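Reusable produce bag

A reusable produce bag is a lightweight bag used to carry loose fruit and vegetables from the shop to the home in place of the thin plastic bags dispensed from rolls in supermarkets. It is distinct from the larger shopping bag or tote, into which filled produce bags are usually placed at the checkout. Most are closed with a drawstring, though open-topped and zippered types are also sold.

History

String and net bags were in common household use well before the plastic produce bag appeared. Greengrocers weighed goods on a counter scale and tipped them directly into the customer's own bag or basket, or wrapped them in paper. Self-service shopping changed this practice, as customers began to select their own produce and needed something to hold it until it was weighed. Rolls of clear plastic bags became the usual answer, being cheap, waterproof and transparent enough for the cashier to identify the contents.

Interest in reusable types returned as councils and state governments began to restrict single-use plastics. Early products were often made at home from old curtains or leftover dress fabric, and sewing groups continue to produce them for sale at markets and school fetes. 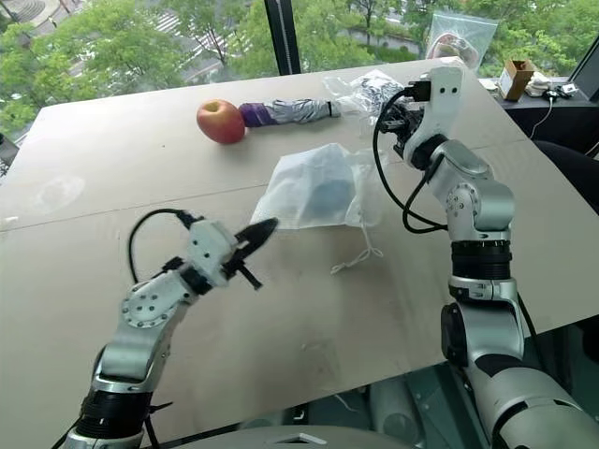 Commercial makers followed. Storkier, a homewares label, sold its first mesh bags in packs of 10, later reduced to packs of seven after retailers complained that the larger pack was slow to sell. Venis, a competing label, sold its bags singly from a hook beside the vegetable displays.

Materials

Cotton is the most common natural fibre. Woven cotton muslin is used for bags intended to hold dry goods such as rice and lentils, while open cotton net is preferred for onions, potatoes and citrus. Cotton bags are heavier than synthetic ones and may shrink in a hot wash.

Polyester mesh is light, dries quickly and lets the contents be seen without opening the bag. It does not break down in soil or compost, and worn bags shed small fibres in the wash. Linen and hemp are also used, generally at a higher price.

Suitability by type of produce

Firm fruit travels well in any type of bag. Apples, oranges and pears can be carried in open net without damage, provided heavier items are not packed on top.

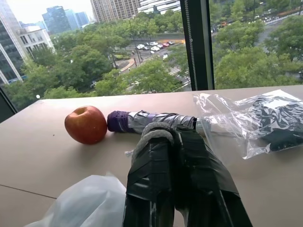

A red apple with orange and yellow streaks.

Leafy vegetables lose moisture quickly in mesh and are better kept in closely woven cloth, which may be dampened before use. Berries and cherries are easily crushed and are normally left in a rigid punnet. Mushrooms keep best in paper or dry cotton, as they turn slimy when moisture is trapped around them. Beetroot and unwashed potatoes leave soil in the weave, and many households set one darker bag aside for them.

Weighing and tare

Because produce is sold by weight, the mass of the bag can affect the price paid. Manufacturers often print the tare weight on a sewn label so that it can be deducted at the register. The Turnside chain of grocery shops tested customer bags over one winter and set a standard deduction for all mesh types, with cloth bags weighed separately on request.

Care and storage

Bags should be emptied as soon as the shopping is put away and shaken out over a sink or garden bed. Cotton types can be washed with tea towels and other household linen. Mesh types are usually washed in cold water and hung on the line, as tumble drying can distort the drawstring channel.
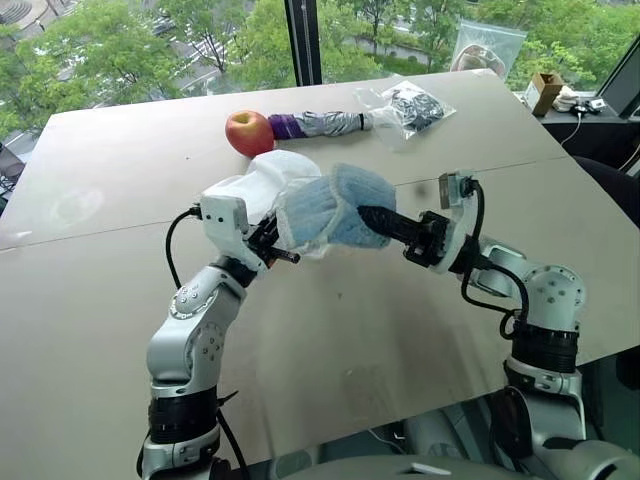

Light blue ribbed fabric beside a crumpled white bag or cloth.

Clean bags are commonly folded and kept inside a larger shopping bag, in the car or near the front door. Padded or insulated bags, used for chilled goods, take longer to dry and should be left open until the lining is no longer damp.
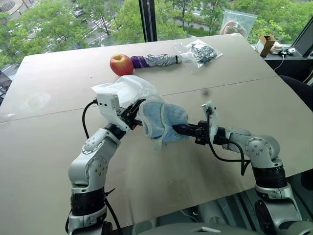
Light blue fabric item held at its left edge and right side.

Repair and disposal

The drawstring is normally the first part to fail. It can be replaced by fastening a safety pin to a new cord and working it through the channel. Small holes in net bags are closed with a few stitches of matching thread. The Lyimo repair guide, a booklet distributed through public libraries, gives two methods for mending mesh, one by hand and one by machine.

Cotton bags beyond repair may be cut into cleaning cloths or composted once any synthetic cord and labels have been removed. Polyester bags are not accepted in most kerbside recycling bins.

See also

Shopping bag
Net bag
Food storage
Punnet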